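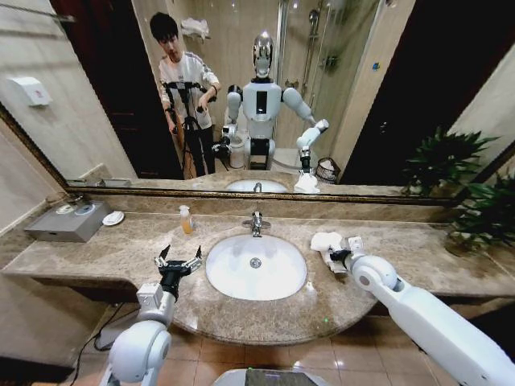
Oval undermount basin in a curved marble countertop, with single-lever tap.

Welar 2 Stone Sealer
For marble, limestone and travertine worktops

Welar 2 is a water-based penetrating sealer for polished and honed natural stone. It soaks into the pores and slows the uptake of water, soap and oil. It leaves no film and does not change the colour or the gloss. It is supplied ready to use and must not be thinned.

The sealer is made for washrooms in hotels, guest houses and private homes, where the stone next to the basin is splashed many times a day. It is not suitable for glazed tile, glass, resin stone or any surface that has been waxed. Old wax must be taken off with Skastov Stripper and the stone left to dry overnight.

Note on acids: no sealer of this type will stop etching. Lemon juice, vinegar and most limescale removers attack the calcium in marble itself and leave a dull mark, sealed or not. Etched areas have to be repolished before sealing.

Before you start

Test the stone first. Put a few drops of clean water on a spot near the back of the worktop. If the stone goes dark within 11 minutes, it needs sealing. If the drops stay on the surface, wait and test again in six months.

Wash the worktop with a neutral cleaner, rinse it twice and wipe the rim and the inside of the basin.
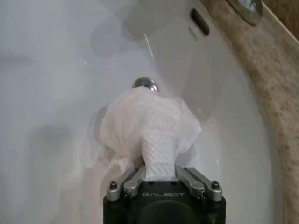 Leave the stone to dry fully. Trapped damp is the usual cause of a cloudy finish, and a polished top can feel dry to the hand while the cut edge around the bowl is still holding water. In winter, with the heating off, allow a second night. Silicone joints less than a week old should be masked – fresh silicone picks up the sealer and may lift.

Applying the sealer

Shake the bottle. Apply a thin, even coat with a lint-free cloth or a short-pile pad, working from the back towards the front edge. Keep the surface wet for five minutes, then wipe off all that remains. Apply a second coat after 30 minutes. Curved front edges take more product than flat areas and should be gone over separately.

Keep water off the stone for four hours. Full cure takes one day. Sealer left on chrome or mirror glass should be wiped off with a damp cloth before it dries.

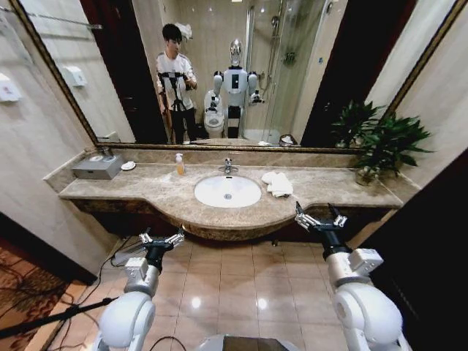 Sizes and ordering

Welar 2, 125 ml bottle: single vanity tops
Welar 2, 1 litre bottle: trade use
Pasaribu pads, pack of 11: fit all hand blocks
Skastov Stripper, 500 ml: wax removal only

Shelf life is two years unopened. Store above freezing. Trade orders are sent from the Ninovska depot every Wednesday.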